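Can non-citizens speak at the public hearing on the regional social plan?

Posted by Hinata Koyama, 29th October

I moved to Pilgate in July and work 36 hours a week at a care home. The region is holding an open hearing on its draft social plan, the one covering minimum pay and child care. The notice says "residents may register to speak" but the form asks for a voter number. I don't have one. Do I need it, or can I leave that box blank? I'd also like to know if I can send something in writing instead, as my shift may not let me get there.
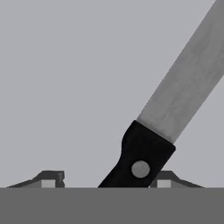
The form is the two-page one from the Grilum office, and the online version won't let me past the first page.

Szymon Tomaszewski

You can speak. The voter number is only used for the advisory ballot at the end, and they reuse the same form for both. Get the paper version, write "resident" in the box and attach something with your address on it. A rent bill or pay slip worked for me last year. Speakers get 2 minutes each and they do cut you off.

Written comments are fine too. The limit is 400 words. Put the section number of the draft at the top or it gets filed under general remarks, and those are only summarized in the report.

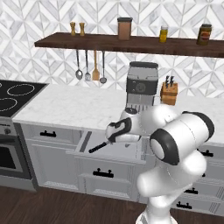
If you do both, say so on the form. They count it as one submission. Child care is section 4 in the draft I have, but check yours, they renumbered it once already.

Bastian Sperling

I thought you had to be a citizen but maybe that's for the council. Anyway there were over 70 people signed up last time and half of them never got called. I'd just write in.

Misaki Ichikawa

Szymon is right about the form. One thing to add: the live stream has a comment box, but those comments are not part of the record. Ask the desk at Grilum for a stamped copy of whatever you hand in.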